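Notebook, May, started 9.40

Carrying on with the Lituder booking data. The goal is still the same: work out why length of stay for the city hotels looks shorter in our tables than in the ones Stasance sends out each month.

Reloaded the export from scratch. It came in with 3,628 rows, and 2,036 were left after I took out cancellations and no-shows. Last time I had left the no-shows in, so the averages on the previous page are wrong and should not be copied anywhere. I have put a line through them.

First check was the arrival date. Stasance counts a stay in the month the guest arrives. Our script counts it in the month the guest leaves. For a two-night stay this hardly matters, but the long stays at the Tennant move from one month to the next and pull the figure about. Changed the script to use arrival. The gap got smaller but did not close.

Second check was split bookings. When a guest extends at the desk, the Eveo system closes the first booking and opens a new one under the same room. We read that as 2 short stays. Wrote a join on room and guest number where the departure of one matches the arrival of the next. Tried it on a sample of 200 rows and read through the matches by hand. Most looked right. A few were groups where the same guest number had been used for every room, so those need leaving out before I run it on everything.
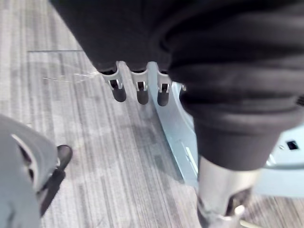 Fingers and black fabric, pale blue behind.

Ran the join on the full set after lunch with the groups taken out. The city hotels now sit close to the Stasance line. The airport hotels are unchanged, as expected, as hardly anyone extends there.

Still not happy with the rate column. Some rows have breakfast in the nightly rate and some have it as an extra, and there is no flag to say which. For length of stay I can ignore it. For revenue per room I can't, so that table stays out of the report until we hear back.

To do:
Ask Lituder for the meal plan field in the next export.
Rerun the spring months with arrival date.
Move the group filter into the main script and add a note at the top.
Check whether the Tennant closes a floor in winter, the room count drops and I don't know why.

Stopped at 16.50. Files are in the shared folder under length of stay, second version.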